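Today I finally take out the winter sweaters. In September the mornings in Gasberg are already cold, and my summer dresses still sit in the closet like it is July.

My aunt Reet Zariņš taught me one rule: wool must rest and be checked before it goes on the shelf. I check elbows, cuffs and the seams under the arms.
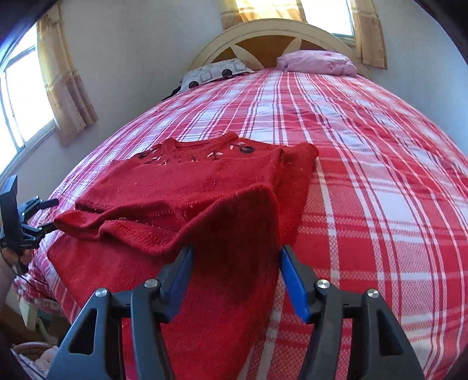 Red is the color I wear most from November to spring, so this sweater gets the most work. I bought it at a small market in Drosden and I never found another one like it. The knit is fuzzy and collects everything, you can see pale specks of lint on it. I will go over it with a sticky roller, very softly near the neckline, where the little black circles and the pink and white stitches are. A comb would catch on them.

For washing I use 2 spoons of wool soap in cool water. No wringing! I roll it in a towel and leave it flat.

Question for people who knit: one cuff on my gray cardigan is getting loose. Can I fix it with elastic thread, or must I knit the cuff again?

I have 200 grams of gray yarn from Pliken left, so there is enough for a new cuff if it must be.

Next is the scarf drawer. I will write again after tea.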